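Robots and Chores: Can They Do Them Yet?
Notes for the second class, Leonor Arruda
Last updated: 17 April 2022

Okay, so last time I asked you all which chore you'd hand over first, and laundry won by a mile (Omar wanted the dishes and argued for ages!). My short answer is still "not yet," and I want to spend today on why picking one thing up off a table is already a decent bit of work.

Think about putting groceries away. Your hand changes shape for every item before you even touch it, and you squeeze an egg carton very differently from a can. A gripper with two fingers has to come at things from a direction where it can get hold of them. A plain block gives you nice flat parallel sides. A pyramid is much meaner – the sides slope, so the fingers want to slide right up and off the top.

So we start small, in simulation, with simple shapes on a table:
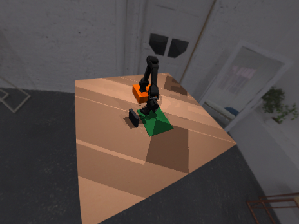
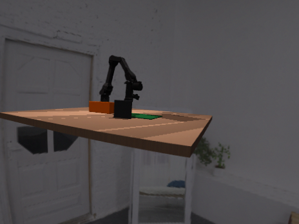
Same kind of work, and the simulator lets you practice a grasp 2000 times without breaking a single mug. I love that part! But friction in a simulator is somebody's guess, and real kitchens are full of crumbs and wet sponges.

What to do before next class

1. Pick one chore at home and time yourself doing it for 60 seconds.
2. Write down every separate grab, push and let-go.
3. Mark the 2 you think would be hardest with only two fingers, and bring the list with you. We'll go through them in groups of 4.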